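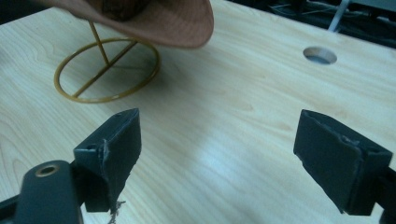 Brown hat on a gold-colored wire stand

Filed under: Growing > Potted Plants > Young Plants & Plugs

Cyclamen plugs arrived early, greenhouse did not

wilted_but_willing

I ordered cyclamen plugs from Brirkon for a fall crop. The plan was that they would show up after the spring bedding plants had moved out of the greenhouse. The plan was mine, and Brirkon had a different one. The trays came 13 days early, in the middle of a hot spell, while every bench was still full of petunias that apparently intend to retire there.

Right now the trays are on the floor of the packing shed, which is cooler but has one window, and that window faces a wall. I have 600 pots on hand and a pallet of mix. Leaves look fine, a few roots are poking out of the bottoms. Can I hold them in the trays until the benches clear, or do I have to pot up now and stack the petunias in my kitchen? Also, how deep do these go? The last batch I buried like treasure and most of them rotted.

compost_mentis

Hold them, but get them out of the shed. Low light plus warm nights and they stretch, and a stretched cyclamen never forgives you. Put them under shade cloth outside, off the ground, somewhere the air moves. Water in the morning so the leaves are dry by evening. A light feed once a week, half of whatever the bag says.

You can get away with that for a week or so. After that the roots start circling and you will be potting up little corks. 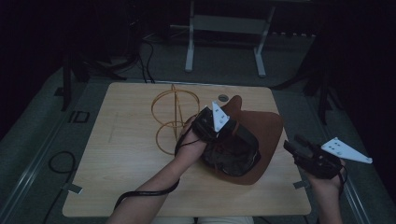 As for depth, leave the top third of the corm showing above the mix. It will look wrong. You will want to cover it up, and that is how you got the rot last time. Firm the mix around the sides with two fingers and water around the edge of the pot, never into the crown.

And sell the petunias. Put them by the road with a sign. Mark them down until strangers stop.

dahlia_downer

mine came early too, i just left them in the box and they were fine mostly
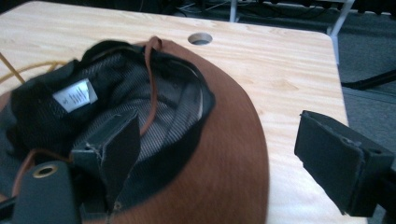

Tokgöz
Trade member, young plants section

Please don't leave them in the box.

The advice on depth and shade is sound. I would be quicker about the potting, though. Roots out of the bottom in hot weather means you have a few days, and the trays dry out much faster than you think once they are outdoors. Check them again after lunch.

If you can't clear a whole bench, pot what you have pots for and set them close together, pot to pot. They don't need spacing until the leaves touch, so 600 will fit in less room than you fear. Use an open mix and wait on the full-strength feed until you see new leaves.

Write to the supplier as well. Your order confirmation should show a ship week. If they missed it, some will credit the freight, particularly if you send the delivery slip and manage to keep the word "retire" out of the email.

wilted_but_willing

Potting tonight. Petunias are by the road. One has sold, to my neighbor, who I think felt sorry for me.

Related posts
Inden mix holding too much water, anyone else?
Corms going soft in August
Shade cloth: what percent for cyclamen?
Juvivov plug trays, do they take them back?
Petunias free to a good home (or any home)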